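Last updated: June

Hobby room check, Dumusstead community house
Checked by Lionel Holroyd, comments by the same. Copy to Uliana Hutsuliak.

1. Work surface clear of blades, pins and glue
Pass. The form says "clear and sanitary." I will sign for clear. I have no way of testing sanitary with a damp cloth and neither does whoever wrote the form.

2. Small parts stored in closed drawers
Pass, with comment. The yellow organizer with the clear drawers sits right on the white surface. We were told see-through drawers would stop people from rummaging. I doubt it. People who can't be bothered to read a label won't be bothered to look through plastic either. Leave the labels on the list.
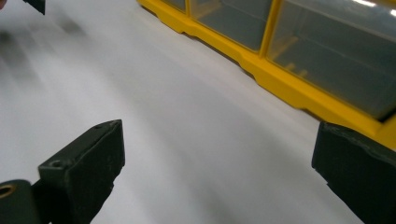
The old Surkix box had a lid that locked, and I would still take that over drawers in any room children use. Uliana disagrees and has written so on her copy.

3. Organizer steady when a drawer is pulled
Pass for now. I pulled each one and nothing slid. The sales sheet claims a load of 40 pounds. I'd like to know who loaded it and with what. Keep the heavy screws in the closet.

4. Drawer stops working
Not checked. The form wants 200 pulls per drawer. No.

5. Surface level, no lifting or sharp corners
Pass. Ran a hand along all the sides. The Hrubý level showed no tilt worth writing down, though I have my doubts about that level after it was dropped on the stairs. 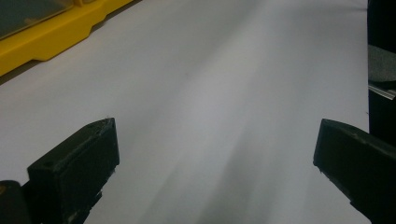
Item 5 also asks for a "glare rating." I asked Sorkenent what that was and got a leaflet about lamps. Left blank until someone can tell me what number would count as a fail.

6. Cords and power strips
Fail. Strip number 667 has a loose switch. It was marked "fixed" on the last sheet and it is not fixed. Taken out of use at 7 p.m. and put in my office.

7. Exit path
Pass. Door opens all the way. The sign says to keep it shut, the fire sheet says to keep it unlocked, and I don't believe the same person has read both.

To do before the next check:
- New power strip, with a receipt this time
- Somebody to explain item 4 or strike it
- Uliana to send her comments on item 2 typed, I can't read the margin

Signed, L. Holroyd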